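Hedegaard Nursery, Limcombe
Minutes of the staff meeting, May
Held in the potting shed, start 7:30 a.m.

Chair: Signe Stougaard
Present: greenhouse, sales yard, deliveries, office
Apologies: the weekend till team, who sent notes by email

1. Minutes of the last meeting

Accepted with one change. Under item 6 the word "compost" should read "bark". The leaking tap by the rose beds was marked as fixed in those minutes. It is still dripping, and it goes back on the open list.

2. Spring sales so far

The office handed out the April sheet. Bedding plants are ahead of last year and shrubs are behind. Herbs are level, though basil sold out twice and we turned people away both times. The sales yard thinks the shrub figure will recover once the weather settles. Signe asked for the shrub prices to be left alone until the next meeting and then looked at again.

Hanging baskets: 71 orders taken. The greenhouse can fill that number with the plants already on the benches, but late orders will have to go out with mixed colors. Sales yard staff are to tell customers this when the order is taken and write "mixed OK" on the slip. Slips without those words caused two arguments last year.

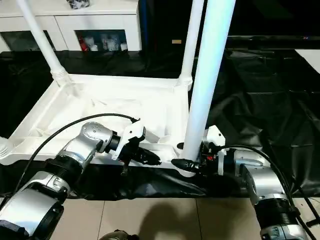
There was a longer talk about deposits on baskets. Some customers order and never come back. The office suggested $12 per basket, paid when ordering and taken off the final bill. The sales yard felt this would put off the older regulars who have always paid on the day. Agreed to take the deposit from new customers only this season. The office will print a short notice for the till.

3. Kurkenano cucumbers

The greenhouse reported on the Kurkenano trial. Germination was good in the heated end and poor by the door, where the nights were colder. The seedlings by the door are small and pale, and the greenhouse does not want to sell them under our name. They will be potted on, kept back and looked at again in two weeks. If they have not picked up by then they go on the heap.

Price was left open. The sales yard wants to match ordinary cucumbers so that people will try it. The office pointed out that the seed cost a good deal more. Signe will decide after she has spoken to the seed supplier about next year.

Labels for the plants need to say "grow under cover". Last year's labels for the other trial cucumber left this out, and we had calls about it all through June.

4. Shade and watering

The shade cloth on the long house needs to go up before the end of May. Deliveries offered to lend a hand on a quiet morning. The old clips are brittle – several broke in the hand when they were taken out of the bin – so the office will order a new bag.

Morning watering starts at 6:30 a.m. from now on. Whoever opens up does the tomatoes first, then the baskets, then the outside benches. The timer on the outside line is not to be trusted. It ran all night once in April and the lower path was under water when we opened.
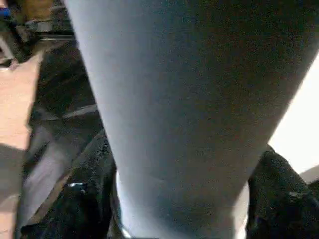 Pale blue-gray, with a matte finish, and narrower toward the bottom.

The rain tank is full. The greenhouse asked that it be used for the seedlings before anyone turns on the mains. The float switch was cleaned in March and is working.

5. Runden deliveries

Runden is the loop we drive through the villages north of Limcombe. It now has 4 stops. Deliveries reported that the last stop takes as long as the others put together on account of the lane, which is narrow and has no place to turn the trailer. Two options were discussed:

Drop the trailer at the farm shop and take the van on alone.
Ask customers at the last stop to collect from the farm shop.

Agreed to try the first option for a month. Deliveries will ask the farm shop if they mind the trailer standing there. A tray of lettuce plugs as a thank you was approved.

Customers on the loop have asked for a text message when the van sets out. The office will look at how much work this makes. Nothing has been promised yet, and drivers are asked not to promise it at the door.

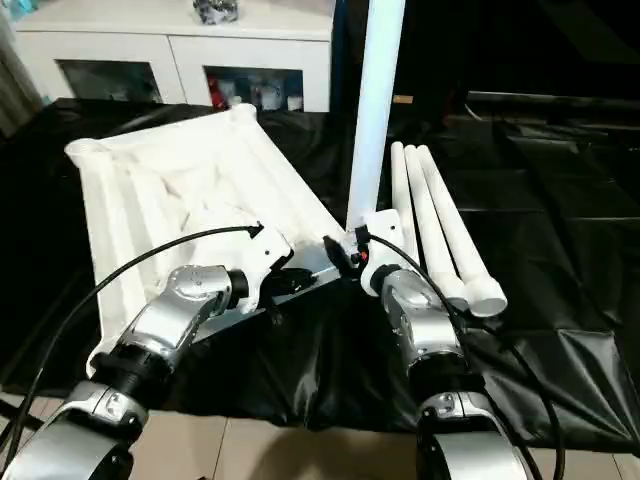

The van is due for its service. It will be off the road for a day, and the loop will be run the day after in place of the usual one. The office will phone the customers with standing orders. Please also clean soil out of the back of the van at the end of each run, and stack the crates by the shed wall, where they do not block the side door.

6. Open morning

The open morning will go ahead again this year, 9 a.m. to noon. Last year the parking was the main trouble. The field gate will be opened this time if the ground is firm, and the sales yard will put out the cones the night before.

The greenhouse will give a short talk on tomatoes at 10 a.m. and repeat it at 11. The school has asked for a seed-sowing table for children. Agreed, with beans and sunflowers only, as the small seeds ended up on the floor last time. Signe will bring the kettle and the big teapot from home.

Budget for the morning is $900, the same as last year. The printed flyers took a large share of that. The office will ask for a price on a smaller run.

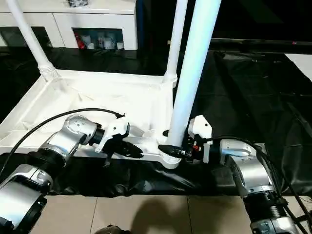
White frame lying hollow side up on black plastic, poles in the corners.

The greenhouse asked whether the back tunnel could be roped off for the day. Agreed. Rope and stakes are behind the bark bins.

7. Any other business

Gloves: the medium size has run out again. The office will order more mediums and fewer larges.

Radio: to be kept down while customers are in the yard.

Slugs: bad on the hostas. The wool pellets are being tried on one bench and left off the next one along.

The weekend till team asked by email for a second chair and a better lamp. The chair was approved. The lamp will wait until the sockets at the till have been looked at.

8. Actions

Office: deposit notice, shade cloth clips, gloves, flyer price, phone calls to loop customers, van service.
Greenhouse: Kurkenano labels, tomato talk, check on the door seedlings.
Deliveries: speak to the farm shop, help with the shade cloth.
Sales yard: "mixed OK" on basket slips, parking cones.
Signe Stougaard: seed supplier, cucumber price, the tap by the rose beds.

Meeting closed at 8:45 a.m. The next one is in June, same place and same start time.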